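Chapter 5
Folding and Stacking Clothes

In the Drindgate Laundry Course, folding comes after drying and before storage. Many learners think it is a small task. But a shirt folded badly in February will still show the wrong crease when somebody wants to wear it.

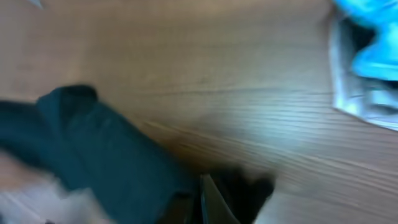 Before the first fold, the cloth must be known by hand. Thick fabric holds air and does not want to lie down. A dark green cloth bunched on a wooden table makes a high, rounded fold, and such a fold should be pressed out with the palm, from the center to the edge. Thin fabric needs less force — a slow hand is enough.

Choose a table wide enough for both sleeves. Keep one side of it for the finished pile.
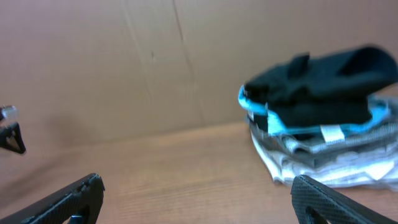
A pile stays straight when the heavy pieces go at the bottom. Do not build it higher than 10 pieces.

In this chapter you will learn:

1. How to find the shoulder line and the side seams.

2. How to spread a dark garment, on which the seams are difficult to see.
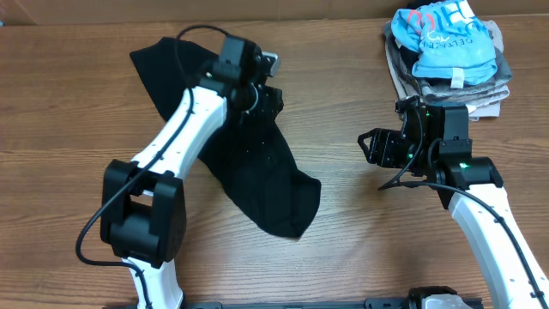
3. How to fold a long garment in 2 steps and place it on the pile.

Section 5.1 begins with the spreading. Hold the fabric at two points and pull gently, until the upper edge is straight. Small wrinkles can wait.

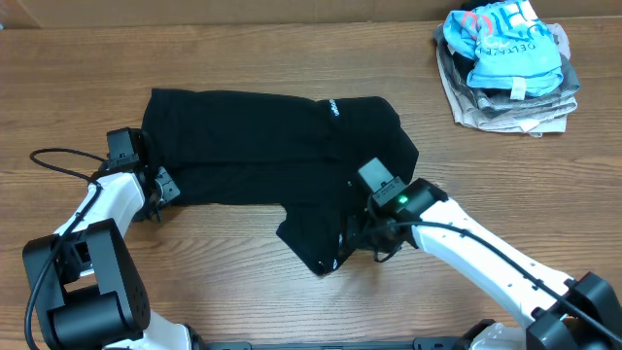

Figure 5.4. Black garment spread across the table, held at two places.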